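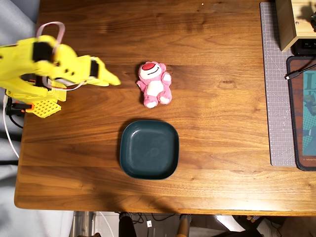 Page last changed 30/09/2020 by Clanby Drawing, course office

Unit 2: Soft things on hard surfaces

These notes go with the second unit of the Hernar course. Read them before you come and bring them with you. You will need a soft pencil, a harder one, a putty rubber and paper with a slight tooth.

The subject is a pink plush bear, a dark dish with rounded corners and a wooden table top. Each of them handles light in its own way. The bear's pile breaks the light up, so it has few clear edges. The dish is glossy and its raised rim gives you a firm line to measure from. The wood sits between the two, with a grain that can help the drawing or spoil it.

Start with the bear and the dish apart. With the bear on its back and the dish empty, you can judge the size of one against the other. Draw the gap between them as a shape of its own. Students tend to make it too wide.

Draw the rim of the dish as one closed shape, then the flat inside it. Leave the shadow on the wood until both are right. It is a soft shadow and should have no outline.

The grain

Look at which way the grain runs before you put any of it in. On our table it is horizontal. Three or four light strokes near the objects will say enough, and the rest of the top can stay as flat tone. If you draw every line you see, the table will come forward and the bear will sink into it.

The table top is also slightly shiny. Colour from anything standing on it may come back faintly in the wood. Keep these reflections paler than you think they should be, and soften the lower end with a finger. 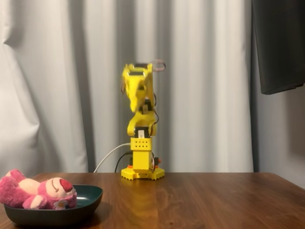

Pile and outline

Put the bear in the dish and the problem changes. You now have a soft edge lying over a hard one. Draw the whole rim lightly first, including the part you can't see, and rub out what the bear covers. The rim will then meet up properly on the far side.

Do not draw round the bear. Build its edge from short strokes that follow the pile outwards, and vary their length. The muzzle is lighter than the rest, so leave it as paper for as long as possible. The nose and the stitched curve of the mouth are the only sharp marks on the face – save the harder pencil for those.

The background

A pale curtain makes a quiet background, but it still has a tone. Compare it with the lightest part of the table before you decide to leave it white. The back edge of the table wants one steady line, checked against the top of your sheet.

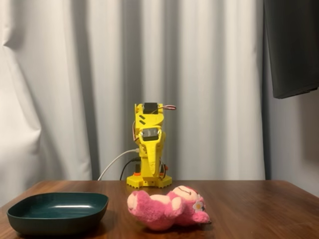 Kagiso Kruger asked whether the curtain folds should be drawn at all, as they had pulled attention away from the table in an earlier study. The answer is to put in the main changes of tone and stop there. Twelve minutes is plenty for a background in a drawing of this size.

Overhang

Let part of the toy hang over the left edge of the dish. A soft body sags at the rim, and the bend is what shows its weight. Find the point where it leaves the rim, mark it, and work away from it in both directions. Darken the fabric a little where it turns under.
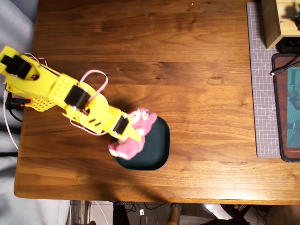 Before the next unit

1. Make one more drawing of a soft object on a hard one, using things you have at home.
2. Write down where the light came from and which edge gave you most trouble.
3. Read sheet 553 on cast shadows.

Keep your February sketchbook to hand – we will compare the table studies in it with these.

Courses > Hernar > Drawing > Unit 2

© Clanby Drawing | Contact the course office | Back to top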